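3. Setting and methods

3.1 Study area

The survey covered rented homes in Arport, a town of small apartment blocks and duplexes built mostly in the postwar decades. The housing stock is fairly uniform. Kitchens are usually at the back of the unit, open on one side to the living area, and have a single run of base cabinets with a sink under the window. Most units have been refitted at least once, but the position of the sink and the stove rarely changes because the plumbing and wiring run through the party wall.

We chose kitchens as the unit of study for a simple reason. Earlier work on household food waste has relied on bin audits, which show what is thrown out but say little about where the food was kept before that. Our interest is in storage: whether food that sits out of sight, behind a cabinet door or at the back of a refrigerator shelf, is more likely to be wasted than food kept in open view.
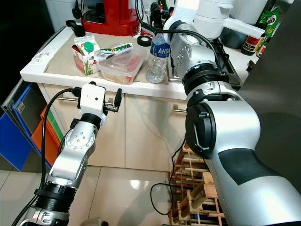

Households were recruited through rent notices sent out by Bolger, a property management firm with 2,046 units in the town. The notice was one page long and gave a phone number and a mailing address. A total of 600 households replied. Of these, 95 were dropped at the first phone call, in most cases because the tenants planned to move before the end of the study period. The remaining households were sent a diary booklet and a short form on the layout of their kitchen.

3.2 Storage categories

The layout form asked tenants to sort their storage into four types: open (counters, racks and shelves without doors), closed (cabinets and drawers), cold (refrigerator and freezer) and remote (any place outside the kitchen, such as a hall closet or a garage). The form was tested on a small group before the main mailing. Two changes came out of the test. First, tenants did not agree on whether a clear bin with a lid was open or closed, so we added a rule: a container counts as open if its contents can be seen without touching it. Second, the word "pantry" was removed, as some tenants used it for a cabinet and others for a separate room.

Countertops were treated as a special case of open storage. Food on a counter may be stored there, or it may be on its way to somewhere else. Tenants were asked to list only items that had been in the same spot since the day before. This leaves out most groceries that have just been brought home – a loss we accepted, as these items are moved within hours and almost never appear in the waste entries.

Figure 1. A kitchen counter and its surroundings.

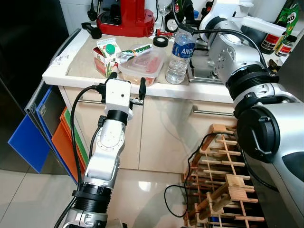

3.3 Diaries

Each booklet had 50 numbered lines, one for each discarded item. Tenants wrote down the item, its rough size in cups or pieces, where it had been kept and why it was thrown out. Peels, bones and coffee grounds were not recorded. Booklets were mailed out on 2 September 2023 and collected at the end of October.

Entries were coded by Tegan McPhee and Stepan Savchuk, working separately. Where the two coders differed, the entry went to Soledad Villanueva, whose decision was final. The most common point of disagreement was leftovers. A cooked dish moved from the stove to the refrigerator and then discarded was coded as cold storage, even when the tenant had written "counter" for the place it was first put down.

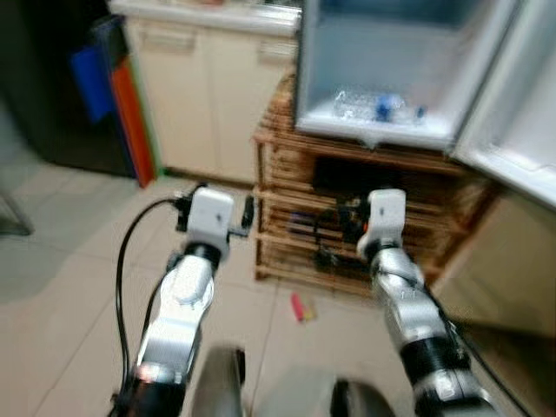 Quantities were converted to weight using a table prepared for the Drerkevura study, with new values added for 11 foods it did not cover, mainly flatbreads and cooked grains. Liquids other than milk and soup were left out. We did not try to correct for underreporting. Diary methods are known to miss small discards, and we have no reason to think that tenants with mostly open storage miss fewer of them than tenants with mostly closed storage, but the point was not tested.

3.4 Analysis

The main measure is the share of discarded weight that came from each storage type, divided by the share of storage space of that type in the home. A value above one means that a storage type produced more waste than its size would suggest. Space was taken from the layout form, where tenants gave the width and depth of each shelf in inches. Forms with missing widths were filled in from Bolger floor plans where these existed and set aside where they did not.

Results are given by household size and by the number of shopping trips per week, as both affect how long food is kept. Households that changed size during the study period are reported under their size at the start.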